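Descaling a kitchen kettle and tap aerator in a hard water area

This page covers limescale removal from a standard electric kettle and from the aerator on a kitchen mixer tap. Both jobs use citric acid and can be run at the same time. Filter jugs, water softeners and coffee machines are dealt with on separate pages.

Before you start

Check how hard your water is. Most suppliers publish a figure by postcode, normally in milligrams per litre of calcium carbonate. Anything over 200 is usually classed as hard. At my address in Trinthorpe the reading is 400, and a kettle in daily use needs descaling every three to four weeks. In a soft water area twice a year may be enough.

You will need:

Citric acid, food grade, in crystals or powder
A measuring jug
A small bowl or mug
An adjustable spanner and a strip of cloth
An old toothbrush
A wooden cocktail stick

Citric acid is sold in the baking or cleaning section of larger shops. White vinegar also works, but it is slower and leaves a smell that takes several boils to clear. Do not mix either one with bleach. The mixture gives off chlorine gas.

Part 1: the kettle

1. Empty the kettle and rinse out any flakes.

2. Fill it with 1 litre of cold water and bring it to the boil.

3. Switch off at the wall and lift the kettle off its base. Leave it to stand for five minutes with the lid open. Acid added to water at a full boil can froth up over the rim.

4. Add 30 g of citric acid, in two or three portions. Fizzing is normal and shows that the acid is reacting with the scale.

5. Leave for 20 minutes. If the scale reaches above the water line, top up with more hot water from a pan, staying below the maximum mark.

6. Pour the solution away down the sink with the cold tap running. Keep 200 ml back in the bowl if you are going on to Part 2.

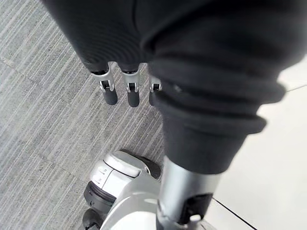
7. Rinse the kettle three times with cold water, then fill it, boil once and throw that water away.

Any scale that remains will be soft. Wipe it off with a damp cloth once the kettle has cooled. Do not use a scourer on the element plate, as scratches give new scale something to grip. If there is a mesh filter in the spout, unclip it and soak it in the bowl along with the aerator.

Kettles with a painted or enamelled interior should not be treated with acid unless the maker's instructions allow it. The same goes for bare aluminium. The Jilo kettle I use is stainless steel inside and has shown no marking after two years of this treatment.

Part 2: the tap aerator

The aerator is the small insert at the end of the spout. It mixes air into the water and holds a fine mesh, which catches grit and scale. A blocked aerator gives a weak or lopsided flow, or a spray off to one side.

1. Put the plug in the sink. The washers are small and will go down the waste.

2. Wrap the cloth around the aerator collar and turn it anticlockwise, looking up from below. Try by hand first. If it will not move, use the spanner over the cloth with light pressure.

3. Note the order of the parts as they come out – usually a rubber washer, a mesh or plastic insert, then the collar. Lay them in a row on a dry cloth.

4. Place the mesh and collar in the warm citric acid solution for 15 minutes. Leave the rubber washer out and rinse it in plain water.

5. Brush the mesh from both sides. Clear any holes that are still blocked with the cocktail stick. A metal pin can widen them.

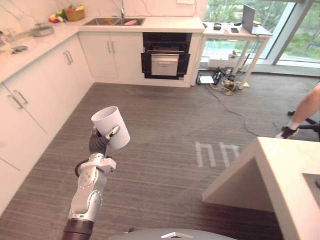 6. With the aerator still off, run the cold tap for a few seconds to flush loose grit out of the spout.

7. Refit the parts in reverse order and tighten by hand only. Run the tap and look for drips around the collar. A drip normally means that the washer is twisted or missing.

Some recent taps, including those in the Cheon range, have a recessed aerator with no visible collar. These need a plastic key, which should be in the box the tap came in. Do not try to turn them with pliers.

If the collar is seized

Fill a small plastic bag with the acid solution, fit it over the end of the spout and hold it in place with an elastic band. Leave it for an hour and try again. On chrome, do not go beyond an hour at a time, and rinse well afterwards. Brass and gold-coloured finishes may be lacquered and should be tested on a hidden spot first.

Storage

Citric acid takes up moisture from the air and sets into a lump. Keep it in a screw-top jar with a label, away from sugar and salt. Mixed solution should be thrown away after use.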